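Buscar en la revista Escribe aquí tu búsqueda Buscar

El robot que monta motores (y la señora que le enseña)

Si abres un ventilador, una lavadora o un patinete eléctrico, cosa que tus padres preferirían que no hicieras, encontrarás un motor. Dentro del motor hay piezas redondas y mucho hilo de cobre enrollado. Una parte se queda quieta y se llama estátor. La otra da vueltas y se llama rotor. Los ingenieros eligieron dos nombres muy parecidos, y así se aseguraron de que todo el mundo los confundiera.

En el taller Zabala se montan motores pequeños desde hace 27 años. Durante casi todo ese tiempo lo hicieron personas sentadas a una mesa: coger una pieza, mirarla, darle la vuelta, encajarla, coger otra. Un motor es entretenido. Diez motores, también. Cuando llevas 100 empiezas a pensar en el bocadillo.

Riet Schouten montaba motores allí. Tiene buena vista, dedos rápidos y una muñeca que se queja cuando va a llover. En abril llegó al taller un robot con dos brazos, y a Riet le dieron un trabajo nuevo: enseñarle. El programa que usan para eso se llama Hirurari, y lo primero que aprendió Riet fue a pronunciarlo.

¿Cómo se le enseña algo a un robot? Explicárselo no sirve de mucho. Puedes decirle «cógelo con cuidado» todas las veces que quieras, que él no sabe qué es el cuidado. Hay que mostrarle el movimiento una y otra vez: por dónde se acerca la pinza, cuánto aprieta, cuándo suelta. Si aprieta poco, la pieza se cae. Si aprieta mucho, puede dañarla, y entonces toca hablar con el jefe. 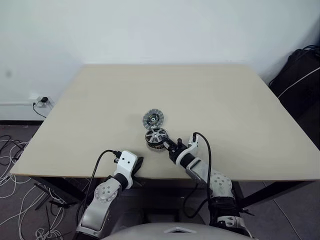 Para que aprendiera a coger una sola pieza, Riet repitió la lección 500 veces. A ti te enseñaron a atarte los zapatos con bastantes menos, aunque quizá tu familia lo recuerde de otra manera.

Las pinzas tienen sus ventajas. No se cansan, no les duele la muñeca y no piden vacaciones en agosto. También tienen sus manías. Si una pieza está un poco más a la izquierda de lo normal, tú la coges sin pensarlo. Un robot que solo ha practicado con la pieza en su sitio puede cerrar los dedos en el aire y quedarse tan satisfecho. Por eso Riet cambia las piezas de lugar a propósito. Dice que es la primera vez que le pagan por desordenar.

¿Y qué pasa con la gente? Es la pregunta que hicieron todos en Zabala el primer día, antes incluso de preguntar dónde se enchufaba. El robot hace ahora una parte de lo que hacían las manos. Algunas personas revisan los motores terminados y otras preparan las piezas. Una compañera se marchó a Prarno, otro taller del mismo pueblo, porque lo que le gustaba era montar y allí se sigue montando todo a mano. A Riet le gusta su puesto nuevo, pero echa de menos charlar en la mesa larga. El robot, como conversador, es flojo.

En otros talleres ha ido mejor, y en otros peor. Depende de lo que decida la empresa, y eso no lo decide el robot, que bastante tiene con distinguir el rotor del estátor.

El próximo pedido es de 3,000 motores. Riet ya ha avisado de que los más difíciles, los del cable finísimo, los hará ella.

14 comentarios Compartido 38 veces

Futard, revista para lectores curiosos. Contacto. Todos los derechos reservados. Volver arriba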